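How to Read Road Markings and Pass Safely on a Two-Lane Road

By Valentin Munteanu
21 January 2025

Most passing mistakes on two-lane roads are made before the driver touches the turn signal. The driver has looked at the car ahead and at the oncoming lane and has skipped the paint, the next curve and the time it takes to get back in. This guide goes through those checks in the order you should make them. It is written for new drivers and for people who learned in a city and are now driving long rural roads, including visitors from North America who have rented a car in Europe.

Local rules come first. Signs, speed limits and the exact meaning of some lines differ from country to country, so read the rules for the place you are driving in before you go.

What you need before you start

You need a car you are used to. If it is a rental, spend the first part of the trip getting to know how it picks up speed, and don't pass anyone until you know. A small car with four people and luggage in it takes much longer to get by a truck than the same car with only the driver.

Set your mirrors before you leave. Clean the inside of the windshield as well as the outside. A film on the inside glass is hard to notice in the shade and very easy to notice when you turn into low sun.

Step 1. Know the lines

In most of Europe, the line down the middle of a two-way road is white. Drivers from the United States and Canada are used to yellow between opposing traffic, and some of them read a white broken line as a divider between two lanes going the same way. On a two-way road in Europe, it is often the only thing between you and oncoming cars.

A broken center line generally means you may cross it to pass when the way is clear. A solid center line generally means you must stay on your side. Where a solid line and a broken line run next to each other, the line nearer to you is the one you follow. The solid line along the outside is the edge line. It marks where the traffic lane ends, and it is useful at night when the shoulder is hard to see.

Permission to cross is all a broken line gives you. It doesn't promise that the road is empty or that you have enough room.

Step 2. Look past the car in front

Drop back before you think about passing. If you sit close behind a van, you see the back doors of the van and very little else. Leave a gap of at least two seconds, more in rain, and you will be able to see down both sides of it.

Now look as far up the road as you can. You are checking for:

- the end of the broken line
- a curve, a crest or a dip
- side roads, driveways and farm tracks
- bridges and overpasses
- oncoming traffic, including anything small such as a motorcycle

A straight stretch often looks longer than it is. Look for the place where the dashes stop and treat that as the end of your space. You need to be back in your own lane before it, with your signal off.
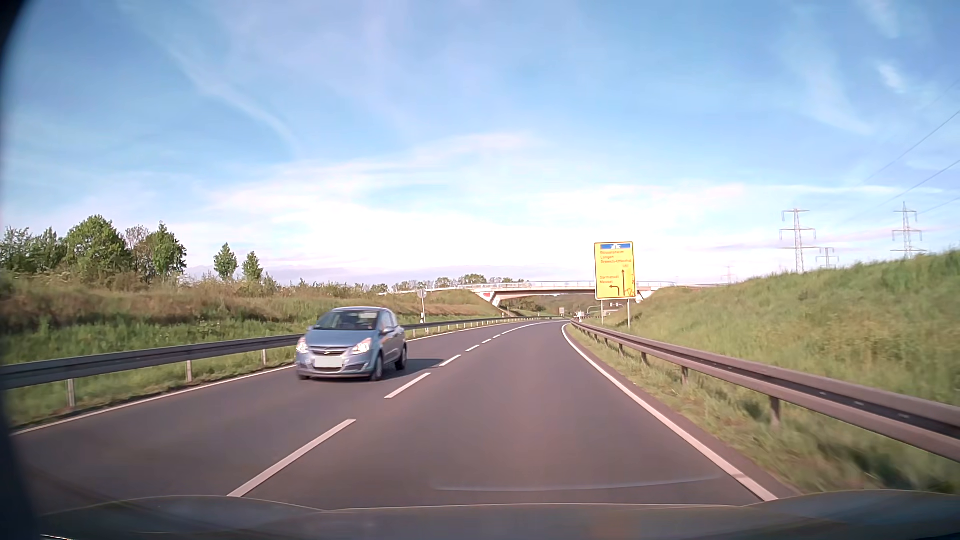

Broken center line changing to solid ahead of the curve, with a car coming the other way.

With a road like this one, the answer is to wait. There is a car in the other lane, and after it has gone by you still have the solid line and the bend to deal with. A driver who pulls out as soon as the oncoming car is past may have too little broken line left to finish. If you have to work out whether it will fit, stay where you are.

A guardrail on the far side matters too. If you misjudge the pass, neither you nor the oncoming driver can use the grass on that side to get out of the way. Count a rail as one more reason to want a long clear view.

Step 3. Judge the oncoming car

This is the part people find hardest. A car coming straight at you hardly seems to move at first. It only gets slightly bigger, and then in the last few seconds it gets bigger very fast.

Use fixed objects to help. Pick a sign or a marker post and watch how quickly the oncoming car reaches it. Remember that the two of you are closing at your combined speed. At highway speeds, 700 meters between you and another car is used up in well under half a minute, and a slow pass can take most of that.

Color and light make a difference. Blue, gray and green cars can blend into the road or the sky when they are far off, especially when there is shade across the pavement. Headlights help, but don't count on every driver having them on.

Step 4. Check behind you

Look in the center mirror, then the mirror on the passing side, then over your shoulder. Someone behind you may have been waiting longer than you have and may already be moving out. Signal before you change position. In a line of traffic, don't try to pass more than one vehicle at a time unless you have a very long clear view and there is a definite gap to come back into.

Step 5. Make the pass

Pull out smoothly and keep the wheel steady. Accelerate firmly, staying inside the speed limit. If you can't get by within the limit, the car in front is going fast enough already and there is no pass to make.

Give the other vehicle plenty of room at the side. Bicycles need more than cars do, and in several countries the minimum distance is set by law. Expect a push of air when you come level with the cab of a large truck.

Keep checking ahead while you are out there. If something appears and you are not yet level with the other car, brake and tuck back in behind it. This is only possible if the gap is still there, so it helps that you were the last car in the line or left yourself room.

Step 6. Return to your lane

Wait until you can see the whole front of the vehicle you passed in your center mirror. Signal, move back gradually and hold your speed. Slowing down right after pulling in annoys everyone and can cause the driver behind to brake hard.

When to stay put

Don't pass near an intersection, at a crosswalk, at a railroad crossing or where a sign prohibits it. Don't pass when you can't see the paint because of snow, standing water or worn markings. If the vehicle ahead slows for no reason you can see, assume its driver has seen something. It may be about to turn across your path.

Fatigue is worth a mention. After two hours at the wheel most people get impatient with slow traffic and start accepting smaller gaps. Stop for a break before that happens.

Practice without passing

Chutima Boonchu, who taught me most of what I know about instructing adults, had her students do a drill from the passenger seat. I still use it on the road from Marnolau out to Skurnora. The passenger says "now" whenever he or she thinks a pass could begin, and "closed" when it no longer could. The driver does nothing different and just keeps driving. Afterward the two of them talk over any call they disagreed on.

Do this five times on the same road, at different times of day if you can. New drivers usually say "closed" far too late on the first run because they are waiting for the curve itself and forgetting the solid line in front of it. By the last run most of them are calling it from the paint.

If you practice on a road you know well, pay attention to how the same stretch changes. In September the sun is low enough in the evening to put the shadow of each car a long way across the road, and the lines can be hard to pick out against the glare. In midsummer, tall grass on the banks can hide the mouth of a side road you would see easily in winter.

Related articles

How to Set Your Mirrors Correctly
Driving a Rental Car in Europe: First-Day Checklist
Following Distance in Rain and Fog
Sharing Rural Roads With Tractors
Betar to Vasić: Planning Rest Stops on a Long Drive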